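Household Economics, Unit 4: Storage and the Things We Put in It
Notes by Natália Rusnák, revised 23 Aug 2022

Last unit covered why people buy things. We turn now to where the things go, a subject most textbooks handle in a footnote.

Start with the Janville survey (in your reader, after the long one on freezers). The surveyors went into 200 homes and listed every object kept in the main living room. The fullest room had 3,487, including buttons. The owner described it as "pretty clear at the moment." Keep her in mind when you write your own survey questions, and avoid words like "clear," "tidy" and "normal."

Two terms you need. Open storage is anything you can see into without moving a door, lid or curtain. Closed storage is the rest. Open storage costs less to build and more to live with, in the sense that your guests can read it. Closed storage costs more up front and lets you own three broken toasters in private.

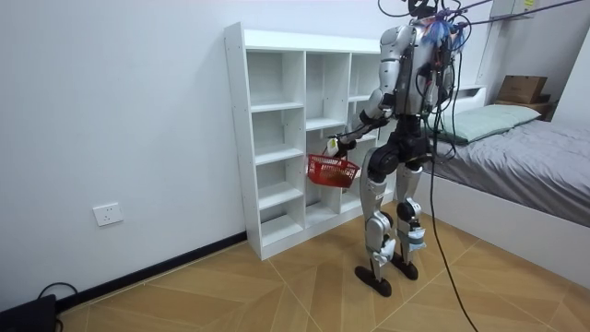
Fig. 4.2. Open storage: white cubby shelf, with a red basket at the end of a robot's arm.

Rawan Bitar's Paewai study looked at what happens when a household adds a shelf. Before the shelf went in, families said they were short of space. After 30 days they said the same thing, and the shelf was full. Bitar calls this the fill effect. Her own office is not discussed in the paper.

Baskets and bins complicate matters. A basket on an open shelf is closed storage pretending to be open, and you will have to pick a side when you code your data. I count it as closed if you can't name what's inside from the doorway. The Hivden group counts it as open, and we no longer argue about it at lunch.

For next time: read pages 14 to 30 and pick one drawer at home. List its contents before you touch anything. Do not clean it first. I can tell.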